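Ovville Cloth Folding Set

README, version 6

Overview

Ovville Cloth Folding Set is a collection of recordings in which two robot arms work on one piece of cloth. We made it to study a simple question: can a machine do the laundry chores of a normal home yet? Our short answer is "sometimes, and slowly". The set is for people who train or test policies for soft objects, and also for people who want to see how far this work has come before they believe a product video.

The set contains 500 episodes. Of these, 140 are kept apart for testing and should not be used in training. The longest episode is 35 minutes, and we did not shorten it.

The task

The operator puts the cloth in the cell in a random state. The arms must spread it, find two neighboring corners, and fold it in half two times. The cloth may finish anywhere on the floor of the cell, but the fold must be on the side of the operator.

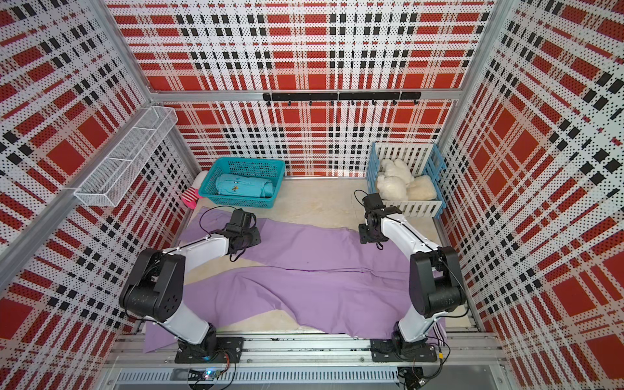
Both grippers over the purple cloth, with a crease across the middle.

We give one score for spreading and one for each fold. Please report them separately. A policy can be good at spreading and still fail every fold, and one average number hides this.

What is hard

Spreading is the part where most people expect trouble, but in our experience the second fold is worse. After the first fold the cloth has two layers, and the gripper must take both. If it takes only the upper layer, the lower one stays behind and the result looks correct from the fixed view until the cloth is lifted. For this reason we labeled the episodes with the wrist view open next to the fixed view.

Hems are also a problem. A policy trained on the Prulau baseline often takes a thick folded edge for a corner and closes there.

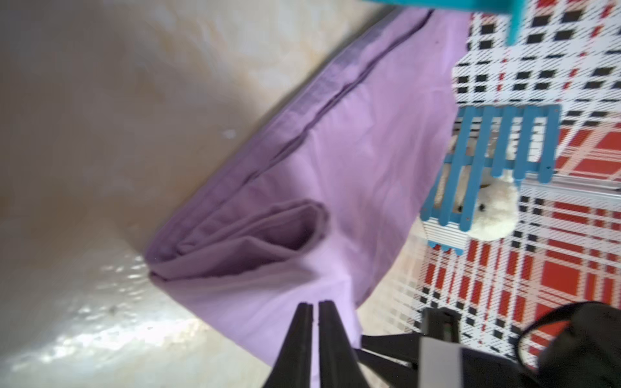
A person who folds towels at home does not think about any of this. They feel the number of layers with the fingers. Our grippers have no touch sensing, so everything must come from the cameras and from the position of the joints. We think this is the main reason that chores with cloth are still behind chores with hard objects, such as moving cups to a shelf.

Folders

train/ : episodes for training
test/ : episodes for testing, same format
labels/ : scores and the start and end time of each step
tools/ : a reader and a small viewer, both taken from Nesia and changed by us

Known problems

In 6 training episodes the two views are not well synchronized. They are listed in labels/skip.txt.
Labels for "spread" were made by one person and can be too generous.
Episodes recorded before August use an older name for the left arm. The reader corrects it.

Limits of use

Please do not use this set to claim that a robot can fold laundry in general. It covers one task in one cell. Shirts, socks and fitted sheets are not part of the task. A sister set for shirts, with the working name Từ, is in preparation and will use the same folder structure.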